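Counter drift fault (Jakent kitchen trials)

From the robotics notes of the Bernby open encyclopedia. Last revised December 2019.

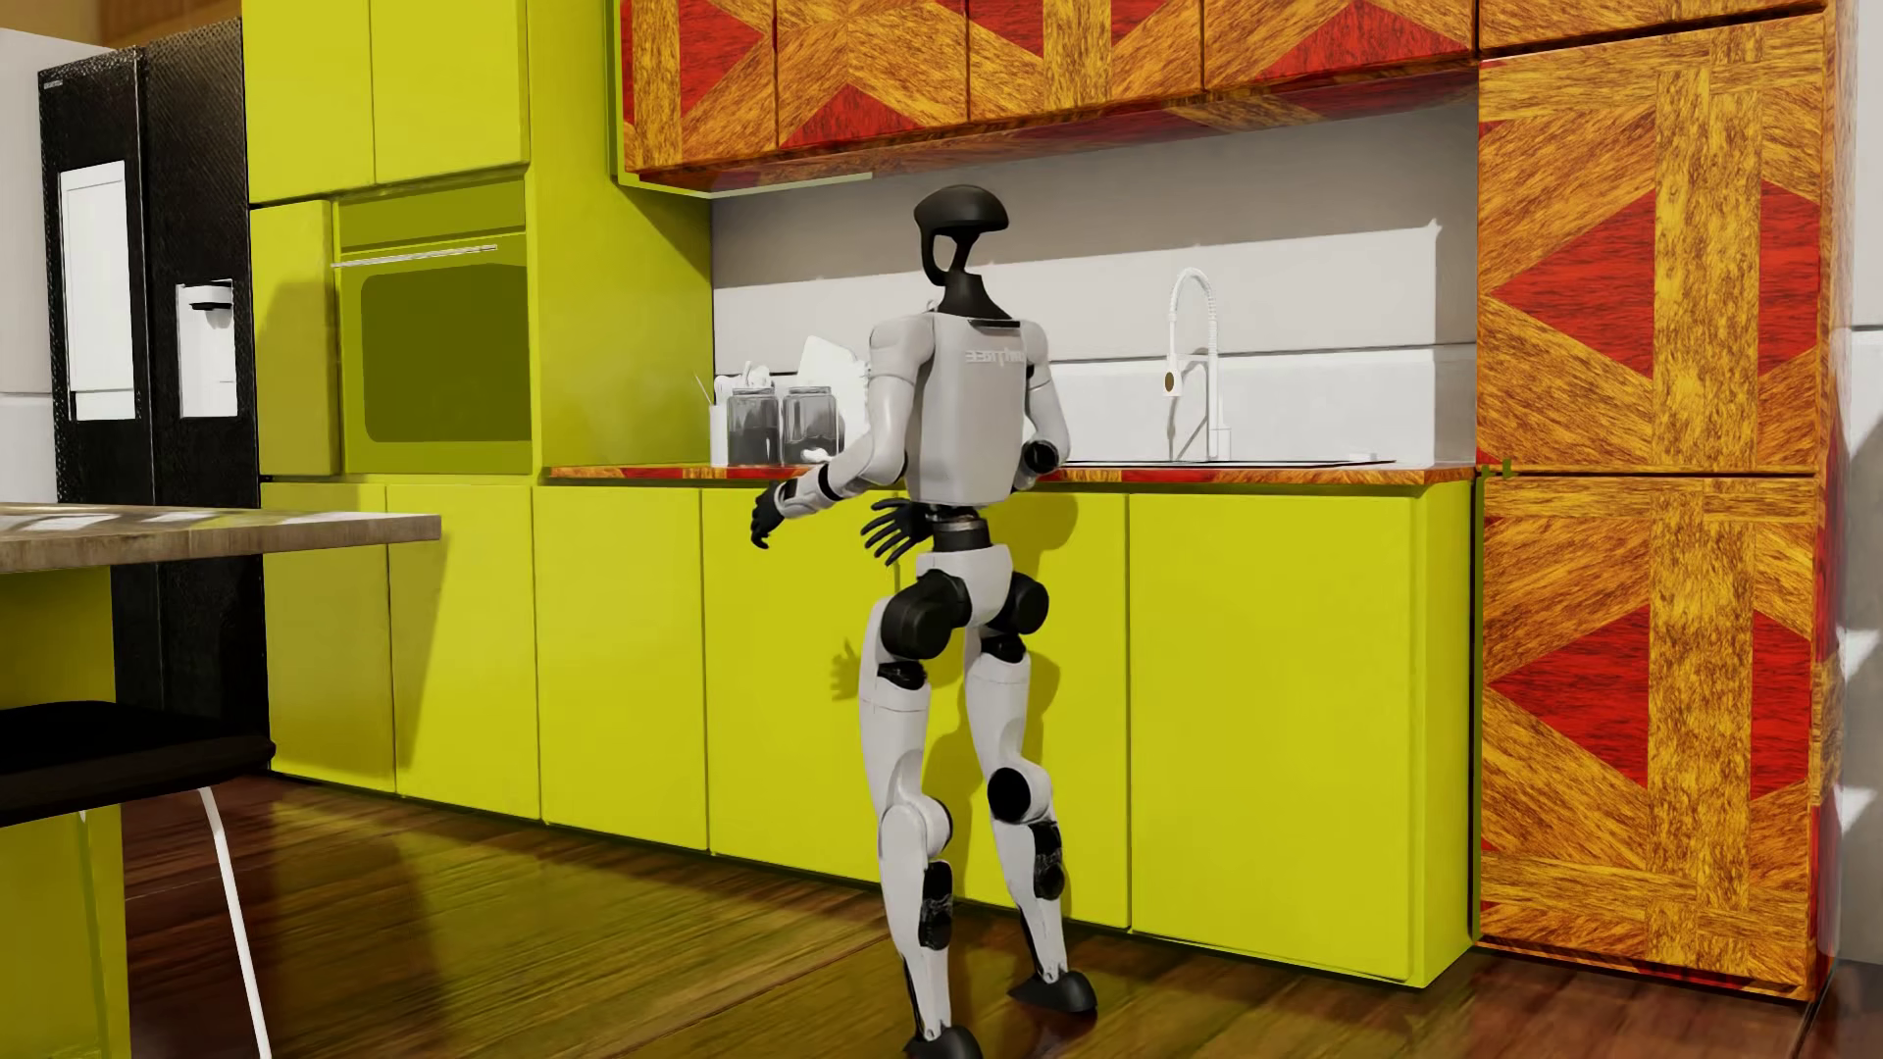
The counter drift fault was a software fault in the balance and arm control of a humanoid robot, found during simulated kitchen trials in the Jakent project. When the robot stood close to a kitchen counter for a long time, it slowly moved its weight towards the counter until one arm pressed against the edge. The control program did not recognise this contact as a problem. In the worst trials the robot pushed itself backwards and fell.

The fault never injured a person, as all the trials in which it appeared were done in simulation. It is still discussed as a safety matter, for the same control program was already prepared for use on a real machine.

Background

Jakent was a project of the software firm Noline. Its purpose was to teach a two-legged robot simple household work, such as opening cupboards, placing dishes on a counter and turning on a tap. The work was first done in virtual kitchens made with a tool called Warrier. This tool could change the colours, the surface patterns and the sunlight of a room between one trial and the next, so that the robot would not learn to depend on the look of one kitchen.

For this reason many of the Jakent kitchens have strange colours. Cupboards could be bright green, or covered with a floor pattern, and the shadows could be very strong. The shape of the furniture was changed much less often, and this later became important.

Discovery

The fault was noticed in June, during a series of 2,000 trials. The task was to stand beside the counter, wait for an instruction and then reach for an object. In the earlier series the waiting time had been short. In the new series it was made longer, to imitate a person who does not answer at once.

The operators saw that some trials ended with a fall before any instruction was given. At first these trials were marked as errors of the simulator and removed from the results. It was a common practice in the project to remove trials that ended before the task began, and the written procedure allowed it. Only when the recordings were played at 10 times normal speed did the slow movement of the body become clear. At normal speed it was too small to see.

Cause

The investigation found 2 separate causes, and neither of them alone was enough to produce a fall.

The first was in the estimate of position. The robot calculated its place in the room partly from its joints and partly from its cameras. While it stood still, a small error in the joint readings was added again and again. The cameras should have corrected this error, but the correction was switched off when the robot was not walking, to save computing time.

The second was in the handling of contact. The program was told to expect contact at the hands and the feet. A touch on the forearm or the elbow was treated as noise and filtered out. When the elbow met the counter, the balance control felt a force that it could not explain, and it leaned further against it. The force increased until the elbow slipped or the feet lost their hold.

The virtual counters also helped to hide the fault. Almost all of them had a simple edge, and in the physical model their surface was very smooth. The elbow usually slid along such an edge and the robot recovered its balance. With a rougher edge, the elbow stayed in place and a fall was much more probable.

Correction

Noline changed the program so that the camera correction remained active at all times. Contact on any part of the arm now caused the robot to stop its task and take a step away from the obstacle. If there was no free space for a step, the robot lowered its arms and bent its knees, and the trial was ended with a warning.

The procedure for the results was changed as well. Trials that ended early could no longer be removed without a written reason, and their recordings had to be kept until the end of the series.

The first version of the correction had a fault of its own. The robot stepped away from the counter even when it was meant to lean on it lightly, for example when reaching to the back of a deep cupboard. A limit on the contact force was added later, and light touches were permitted again.

Remaining questions

It is not known if the fault would have appeared in the same form on a real robot. Real joints have friction that the simulator described only in a simple way, and this could make the drift either slower or faster. The project closed before the long waiting test was repeated outside the simulator.

See also

Contact filtering
Position drift
Fall detection in two-legged robots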